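Bandley Drive Kit -- Planning and Set-Up Guide
Section 4: Budgeting for the forward camera and compute unit
Revised June 2020

Read this section before you place an order. It applies to passenger cars being fitted for driver-assist or self-driving development. Decide first which roads the car will cover.
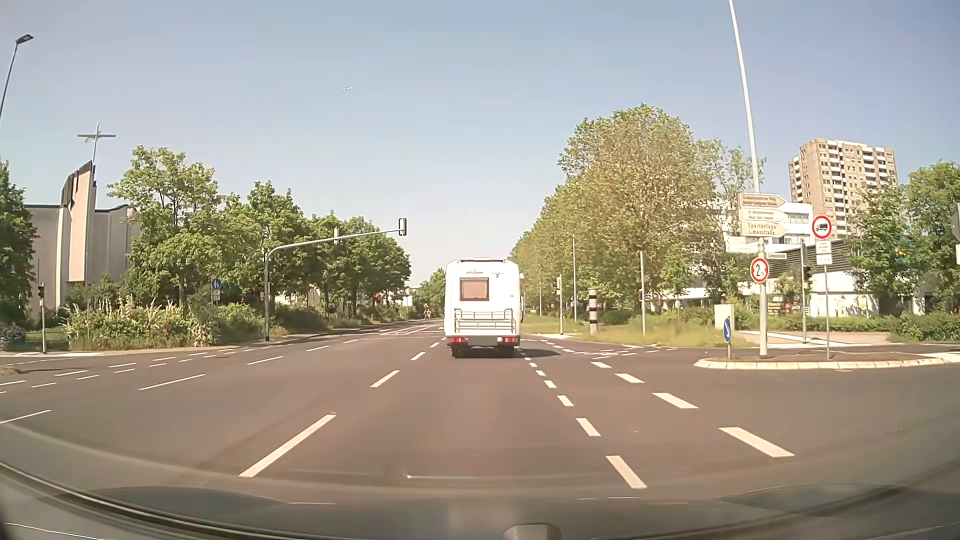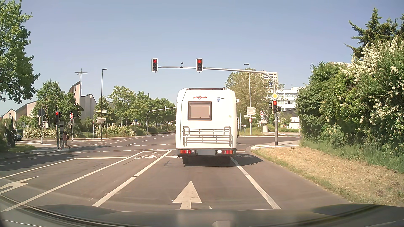
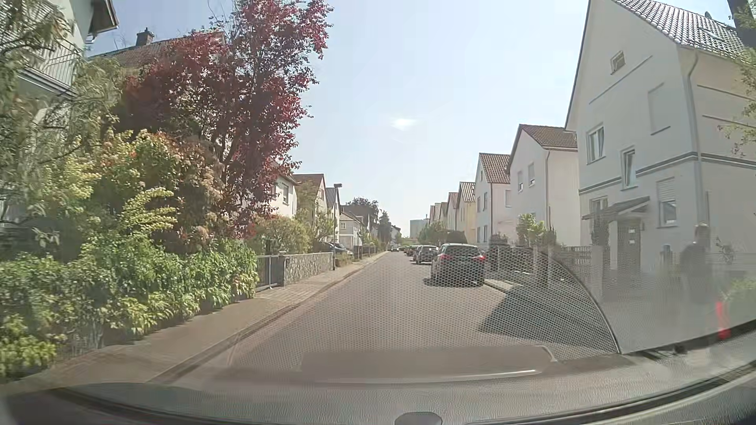 Typical routes: signaled intersections in the first two, a street with parked cars in the third.

1. List your routes by type. Signaled intersections and residential streets are budgeted separately on the Nirner worksheet.

2. Choose the storage tier. The base Judau recorder takes 4 drives. Order a spare set if the car will be out on consecutive days.

3. Check the power budget. The compute unit draws 113 watts under full load. Add 25 percent for cameras and cooling.

CAUTION: Do not run the compute unit from the factory accessory socket. Use the fused Barredo harness -- it is ordered separately and is not part of the base price.

4. Allow for installation time. Plan on 44 shop hours for the first car. Later cars of the same model usually take less.

5. Set aside money for calibration. The camera must be recalibrated after any windshield replacement.

NOTE: Mounting brackets are specific to the car model. Confirm the part number with your dealer before paying a deposit. Opened brackets cannot be returned.

6. Enter the totals on the worksheet and keep a copy with the vehicle log. Go on to Section 5 for harness routing.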